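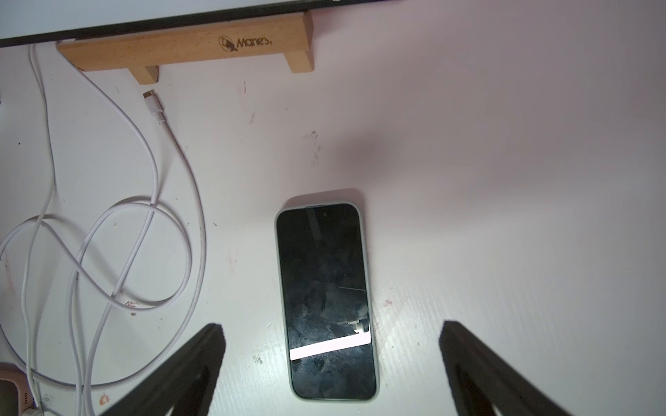
Desk accessories are sold on the promise that your desk will look like the one in the catalog. I have been buying them, returning them and grumbling about them for long enough to have doubts. The catalog desk has a monitor, a stand, a plant and no wires whatsoever. A working desk has a phone lying face-up with fingerprints all over the glass, and a long white cable in loops taking up the whole left side. The wooden stand under the monitor, with "Maries." burned into the front next to a little animal emblem, is the only thing there I'd call decorative, and even that has to earn its space. I like the wood. I'm less sure about what monitor stands are supposed to do for anybody who already has a monitor at the right height.

What follows is a page of notes on the small stuff: stands, cases, cables, clips. Märta Lundgren asked me to put it together after the two of us spent most of August arguing over what belongs on a desk and what belongs in a drawer. She is more forgiving than I am. Her remarks are marked with her initials.

The stand

A board on two short legs. That is the entire invention, and people have been making it out of scrap lumber since there were desks. Light wood goes well with white furniture and hides dust better than black does. The space underneath is meant for a keyboard. With legs this short, measure your keyboard first, including the feet at the back if you use them.

I tried the Hovland riser last year and gave it away. It had a felt pad, a pen groove and a slot for a phone, and the slot was too narrow for any phone wearing a case. The Arnell one is plainer and better, though the maker's claim that it "restores focus" should be ignored. It's a shelf.

(M.L.: I have had a stand for years and my neck is fine. Draw your own conclusions.)

The case

Pale sage green, rounded corners, a thin light edge around the dark glass. This color has been everywhere lately, under a dozen names, most of them herbs. I don't mind it. It's easy to spot on a dark couch, less so in a garden. On a white table it looks calm, and I suspect that's how a lot of them get sold.

Pale cases pick up dye from jeans, in my experience, and the blue doesn't come out. Sellers will tell you it wipes off with a damp cloth. Try it on the back corner of yours and write to me. I would love to be wrong.

The glass

Smudges. Every phone screen I've ever met has them, including the ones with a coating that was supposed to prevent them. The Ziven wipes come in a box of 238, an odd number of wipes that I have never seen explained, and they do about what a T-shirt does. A dry microfiber cloth is cheaper and you can wash it. Skip the fabric softener.

(M.L.: The wipes are good for glasses. He won't admit this.)

The cable

Long cables sound like a good idea right up to the moment you put one on a table. The extra length has to go somewhere, and left alone it goes into loops like these, one behind another. A shorter one would suit most desks. If you need the reach at night, keep the long one by the bed and buy a second for work.

Winders and ties: I have tested up to 2 dozen, and most of them live in a drawer now. The hook-and-loop strips work. The magnetic Prerkia clips work for one thin cable and let go of anything thicker. The leather ones look nice and are a nuisance to undo, so you stop doing them up.

The drawer

No picture of mine, you'll have to take my word for it. It sticks.

A reader asked whether any of this would be solved by buying a proper desk with channels and a wireless charging spot built in. The one she sent me was priced at $2,799. For that I would want it to answer the phone. Get a strip of hook-and-loop, coil the cable by hand, and see how you feel in a month.

Page last changed September 1, 2024. Märta is working on a section about lamps, and I've been told to keep my opinions out of it.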